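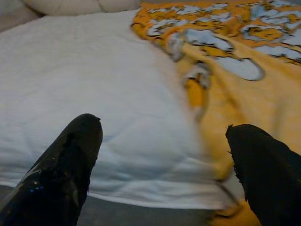
Chapter 16
Duct Leakage and the Numbers People Quote for It

Every duct system leaks. The question for this chapter is how much, where, and whether the figure on the commissioning sheet has anything to do with the air that reaches the far end of the run. We will spend a good deal of time on the third part, as most books skip it.

Suppose a supply fan moves 700 cubic feet per minute and the registers, added up, deliver 20 percent less. The usual response is to blame the fan. The fan gets a faster speed setting, the pressure in the duct goes up, and the leaks pass more air than they did before. The power bill rises and the far rooms are still short. A fair number of service calls follow this path from start to finish, and the paperwork for each one says "corrected."

Before going on, review the material on static pressure in Chapter 2. You will need to be comfortable with the idea that flow through a small opening depends on the pressure across it, and that a hole near the fan is worse than the same hole near a register.

16.1 What a leakage class tells you

A leakage class is a single number that ties the leakage rate to the duct's surface area at a given test pressure. It is handy for writing specifications. It says little about a finished building. The test section is usually a straight piece of trunk, sealed at both ends with care by people who know it is about to be tested. The takeoffs, the flexible connections and the boot behind the drywall are often left out, and that is where much of the trouble lives.

Manufacturers know this. The Gravton sheet for its snap-lock round duct gives a very good leakage figure, then states in the notes that joints were sealed with mastic and left to cure. Take away the mastic and the figure describes a product you have not bought. The Dristico sheet gives no test pressure at all. A leakage rate without a test pressure should be treated as decoration. 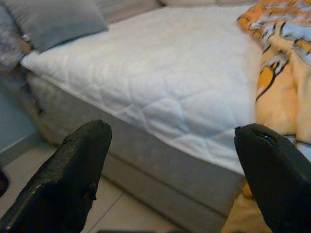 One contractor replied to a draft of this section that he had been sealing duct by eye for his whole working life, that his customers were comfortable, and that a blower test mostly proves somebody owns a blower. Comfort is a real result and we do not dismiss it. But an oversized unit can hide a leaky duct for years, and the customer pays for both without complaint.

16.2 Sealants and their claims

Three kinds of product are sold for the job: tape, brushed mastic, and aerosol sealant blown in from one end. Each is sold with a claim about how long it lasts. Ask how the claim was reached. Heating a strip of tape in an oven tells you how tape ages in an oven. Duct in an attic moves, sweats and collects dust, sometimes before the tape goes on.

The worked problems use two made-up job files, Jitia and Lindqvist, so that you can compare a system tested before insulation with one tested after. Keep both sets of readings. The second will look better, and part of your task is to decide how much of that to believe.

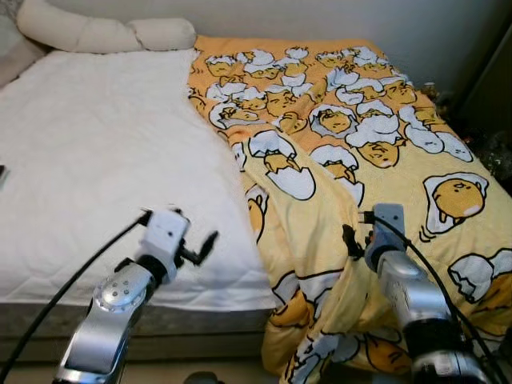
Dale Pruett

Terms to know before you start: leakage class, test pressure, total leakage, leakage to outside, surface area, mastic, takeoff.

Total leakage and leakage to outside are mixed up more often than any other pair in this book. Air that escapes into a hallway is lost to the room that needed it, though it may still help heat the house. Air that escapes into a vented attic is gone. A report that gives one number and does not say which it means should go back to whoever wrote it.

Have a calculator and the fan curves from Chapter 2 at hand for Section 16.3, where we work out the leakage of a short branch at two pressures and compare it with the catalog value.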